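Akska Turns a Side Room Into a Place to Practice Setting the Table

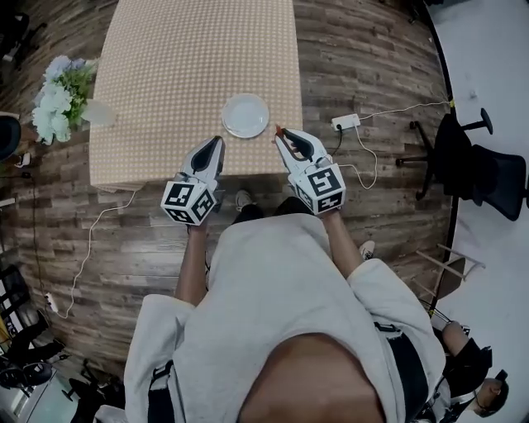

A round white plate and a vase of pale blue and white flowers on the patterned beige tablecloth at Akska.

There's a new reason to stop by Akska this month, and it starts with a plate. The community house has opened a table-setting room on the ground floor, where anyone can come in, pick a cloth from the shelf and have a go at laying a table from scratch. Entry is free through the end of December, and the first two weeks have already brought in 421 visitors, which is wonderful for a room that used to hold folding chairs!

The idea is simple. Each session begins with a cloth, one plate and something fresh in a vase, and the rest is up to whoever is standing there. Some people build a full dinner setting with two glasses and a bread plate. Others put down a fork and a napkin and call it a weekday lunch, and that looks great too. Kids tend to go straight for the napkin folding (the fan is winning by a mile, with the boat a distant second).

The cloths come from Stitavix, the sewing workshop two streets over, which lent 22 of them in cotton and linen. There are plain ones, striped ones and a few with small all-over patterns, and the beige one with the tiny white marks has been out nearly every day. It goes with everything. White dishes look crisp on it, and so does the mismatched stoneware that regulars have started bringing from home. If you like it as much as we do, Stitavix is taking orders for the same pattern in three sizes.

Flowers are changed twice a week by the Bolavance flower stall. The opening bunch was in soft blues and whites with plenty of green leaf, standing in clear glass toward the left side of the table so that it didn't block anyone's view across. That's a tip worth taking home – a low or off-center bouquet lets people talk to each other over dinner, and it frees up the middle for serving bowls. Bolavance will also hand out a short care sheet with every bunch sold in December: cut the stems at a slant, strip the leaves below the water line, and top up the vase every morning.

Dishes were the easy part. A call for spare plates went out in the Akska newsletter and 200 pieces arrived, including 100 white dinner plates from the old canteen at Erdős Hall. They're sturdy and stack well, and the raised rim keeps sauce where it belongs. Side plates and soup bowls are in good supply now, but the room could still use dessert spoons, water glasses and a gravy boat or two. Please wrap glass in newspaper and leave it at the front desk.

Coming up next is an evening on small tables, with ideas for fitting four people around a surface meant for two, followed by a breakfast session with egg cups and toast racks. Both start at 6:30 p.m., yes, even the breakfast one. No sign-up is needed for either, but the room fills up quickly, and a few early birds were already waiting on the stairs before the last one.

The room is open from 10 a.m. to 5 p.m. Wear whatever you like, bring a plate if you have a favorite, and ask at the desk for the napkin-folding cards.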